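To: Windness members list
From: Weronika Mazurek, Club Secretary
Subject: Re: Winter transfer window, squad numbers and the Siriwardena approach

Dear members,

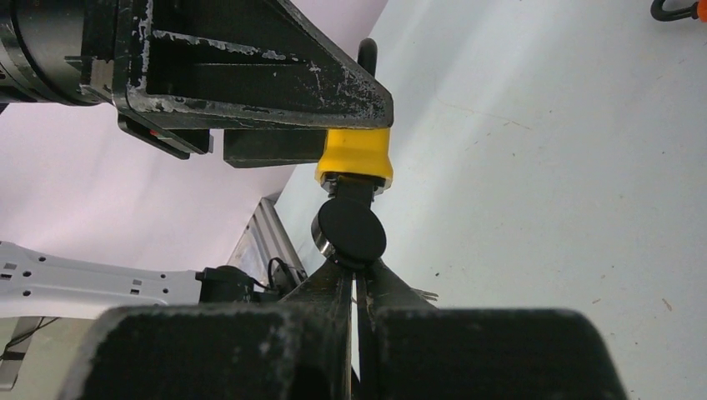
The transfer window for the regional league opens in January, and the board has received a good deal of correspondence on the club's intentions. I have been asked to reply to the list on the board's behalf, and in particular to the message from Mr Matubbar, which is quoted further down. Members will understand that some matters cannot be discussed while talks with other clubs are under way. The football department works to a written order of priorities, and that order has not changed since the summer. A central defender comes first, then cover on the left side, and only then a forward. Supporters have compared our recruitment to a black disc held in the narrow gap between two fingers, and the board accepts that there is little room to either side: the league's wage limit is on one, and our own cash reserve is on the other. Any signing must fit between them.

On 4 items raised in recent weeks, the position is as follows.

First, the approach from Siriwardena for our captain. The board confirms that an offer was received in writing and was declined. The captain was told of the offer on the same afternoon and was given the opportunity to respond. He has a contract to the end of next season and has not asked to leave. The board has no plans to reopen the matter, although it is obliged under league rules to consider any further offer that is properly made.

Second, loan players. The club may register two loan players at a time, and both places are at present taken. The younger of our two loan players, a midfielder from Ollus, may be recalled by his parent club during the first week of the window. We have asked Ollus for an early answer. If he is recalled, the coach has indicated that she would prefer to promote from the reserve side and keep the loan place for a defender.

Third, the goalkeeping position. Members who attended the last home match will have seen our first-choice goalkeeper leave the field at half-time. The club physiotherapist has advised rest and a gradual return to training. The coach is satisfied with the form of the second goalkeeper, and the board does not intend to go to market for another.

Fourth, ticket income. Attendance at the home match against Nullow was 2,289, and the ground's licensed capacity remains 3,000. The board has been asked why the remaining places were not opened to visiting supporters. Under our agreement with the municipality, the visiting allocation must be settled well before the match, and Nullow returned part of theirs too late for the tickets to be offered again. Ms Cassim, who manages the ticket office, has written to the league to ask for an earlier return deadline.

I turn now to Mr Matubbar's message.

Rezaul Matubbar wrote:

> Dear Secretary,
>
> I have been a member of this club for a long time and I do not write often. At the autumn meeting we were told that the coach would have a say in every signing. We have since read in the local paper that a striker was on trial for a fortnight, and that the coach met him for the first time at training. If this is correct, I would like to know who invited him.
>
> I would also like to know whether the $100 increase in the family membership is being put toward the playing budget, as some of us were led to believe, or toward the new changing rooms. I have no objection to either, but I think the members should be told which.
>
> Finally, there is a feeling on the east side that we sell well and buy late. We lost our best defender in the summer and nobody came in until the season was under way. I would ask the board to do its business early this time.
>
> Yours sincerely,
> Rezaul Matubbar

The board thanks Mr Matubbar for his letter and offers the following answers.

The trial player was invited by the head of recruitment, Zewditu Worku, after a recommendation from a former player. The coach, Razia Rajput, had been sent match recordings beforehand and had agreed to the trial, but was away on a licensing course when he arrived. The report that she knew nothing of him was incorrect. He was not offered a contract. The board does accept that the coach should be present on the first day of any trial, and this will be the practice from now on.

The increase in the family membership is credited to the general account. From that account the board has approved a payment toward the changing rooms and has left the playing budget at the level reported in the autumn. The wording of the renewal letter was not as clear as it should have been, and it will be corrected before the next renewals are sent out.

As to timing, the board shares the wish for early business. Terms have been discussed with one defender, whose present club has asked that he not be named. A medical examination can be held as soon as the window opens. Should those talks fail, Ms Worku has a second player in view.

Members wishing to raise further questions before the January meeting should send them to me directly, with their membership number, by noon on the day before the meeting. Replies to this message go to the whole list, and members are asked to bear that in mind when writing about individual players.

Yours faithfully,

Weronika Mazurek
Club Secretary, Windness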